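Bin picking bench, part 4: cable routing, the slanted panel, and a smaller move

Posted in April, filed under: arm, workshop

The previous part ended with the arm bolted down, the controller talking to the PC, and a cable run I described as temporary. It lasted two evenings. This part covers what replaced it, along with the changes to the bin and the first long unattended loop.

Recap for anyone arriving from a search. The arm is a used six-axis KUKA I bought through Lirnow, a surplus dealer that clears out closed labs. It lives in the shared workshop at Endidcombe, on a bench I rent by the month. The goal is modest: pick mixed household objects out of a bin, put them down somewhere else in the same bin, repeat, log everything. I am interested in how the grasp planner degrades over hours, so the rig has to run without me touching it.

Cable routing

The gripper needs power, a data line and a sensor line. The arm has internal routing for some of this, but the connector at the flange on my unit is damaged and a replacement costs more than I paid for the gripper. Everything therefore goes outside.

Version one followed the shortest path with zip ties at every joint. This is the wrong approach for wrist joints. A cable tied on both sides of a rotating joint has a fixed length, and the distance it has to cover is not fixed. At one end of travel mine was slack enough to catch the bin wall, and at the other it was pulling on the connector.

Version two has one anchor on the upper side of the forearm and one at the tool, with a free loop in between that goes around the last joint cover. The loop absorbs the rotation. I sized it by jogging the wrist to both software limits at 2 percent speed with the cable held by hand, marking the longest length needed, and adding 40 mm. The yellow cable is the sensor line. The black ones are power and data, and they follow the same path so that I only have one loop to think about.

The cost is that the loop sticks out. I had to add it to the collision model, which I did as a fat capsule attached to the last link. The planner now refuses some perfectly reachable poses near the walls. I accept this. A refused pose is a log entry and a snagged cable is an evening of work.

I also reduced the allowed range on the last axis in software. The gripper is symmetric, so half a turn covers every grasp orientation. The old range let the planner choose a long way around for no benefit, and it did so often enough to be visible in the joint logs.

The bin

The bin is gray, with tall walls that slope outward. The slope helps, because objects pushed against a wall tend to ride up it a little and fall back. The weak point was the inside corner along the back wall, where flat things slid in and stayed. The fingers cannot get under an object lying along that edge without the wrist hitting the wall.

I fitted a slanted white panel against the back wall to fill that corner. Tapio Vainio, who has the bench opposite and builds vending mechanisms, suggested an angle steeper than the one I had drawn. I cut mine first, watched a cup settle on it and remain there, and then cut his. His works better. The panel is already marked from finger strikes, and I will replace it when the marks start to confuse the segmentation.

The bin is held with spring clamps at the back corners. I would like something more permanent, but the bench is not mine to drill. The clamps hold against a sideways push from the gripper at the force limit I use. Before clamping, the bin crept away from the robot by a few millimeters an hour, and the calibration went with it. If your pick accuracy drifts in one direction over a session, check the bin before you check the camera.

There is cast acrylic sheet on the bench as well, still in its protective paper and taped down at the left. It gives me a reference surface next to the bin that is flatter than the wood. I leave the paper on because bare acrylic gives the depth sensor trouble.

Objects

The current set is translucent cups, a glove, an ear of corn and various small hard items. I chose them to be awkward in different ways.

The cups are the worst case for depth. The sensor sees through the side wall and reports the floor behind it, so the planner thinks the cup is a thin ring or is missing altogether. I now use the color image to propose a region and the depth image only to set a safe height inside it. The fingers then close slowly until the gripper reports contact. It is crude and it has raised the success rate on cups more than any tuning of the depth pipeline did.

The glove is easy to grasp and hard to release. A fingertip can fold around one gripper finger and stay there when the jaws open. The fix was to open fully, raise slowly, then check the gripper camera region for dark pixels before moving on. If the check fails, the arm lowers again and repeats the opening. Two retries are allowed and then the cycle is logged as stuck.

The corn gives no trouble and serves as my control. When the success rate on the corn drops, something mechanical has moved.

Motion

The largest improvement came from making the motion smaller. The first program lifted every object clear of the walls, went to a fixed waypoint over the middle of the bin, rotated, and came down. Most of that travel served no purpose. Objects only move from one part of the bin to another, and few of them are tall.

The new program computes a lift height from the tallest thing on the path plus a margin. Cycle time dropped by more than a third. The cable loop also moves less, which I expect to matter more over time than the cycle time does.

I kept the fixed waypoint as a recovery pose. On any fault that is safe to clear in software, the arm goes straight up at low speed and stops there. Recovery from low in the bin used to start with a sideways move, and I have scuffs on the back wall from it.

First long run

The first long loop ended after 739 cycles. It stopped on a gripper timeout, traced to a connector at the tool end that had worked loose. The cable anchors themselves had not shifted. I have since swapped it for a locking connector from Sotemlow, which is bulkier but has a proper latch.

Failures before that point were mostly cups, followed by small shiny objects lying against the glove, where segmentation merges the two. The merged region has its center on the glove, so the grasp is planned on the glove, and the small object is dragged along or left behind. I log that as a success with the wrong label. It is wrong in both columns and I need to fix the bookkeeping before publishing any numbers by object.

Open items

The gripper finger pads are wearing on one side. I suspect the tool is not quite square to the flange and will shim it.

The lighting is whatever the workshop has. Late in the afternoon there are reflections on the bin floor that the segmentation takes for objects. I have a Ziółkowski diffuser panel on order.

The black cable bundle from the base still runs over the front corner of the bench. It should go underneath in a tray, and I have the tray.

Config files and the wrist limits are in the same repository as before. Part 5 will cover the segmentation change and the label problem.
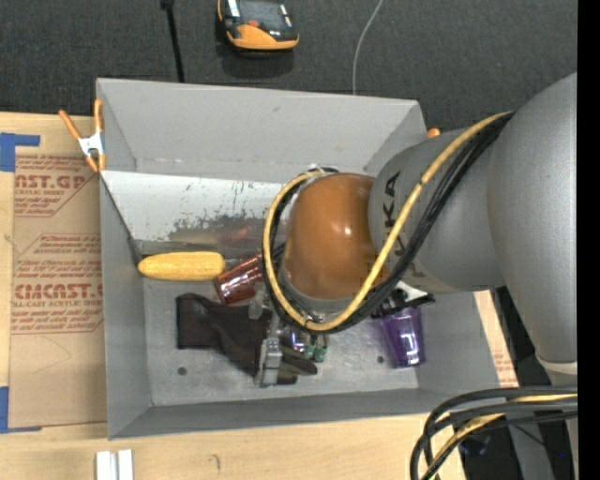

The bin with the current object set, cable loop around the wrist.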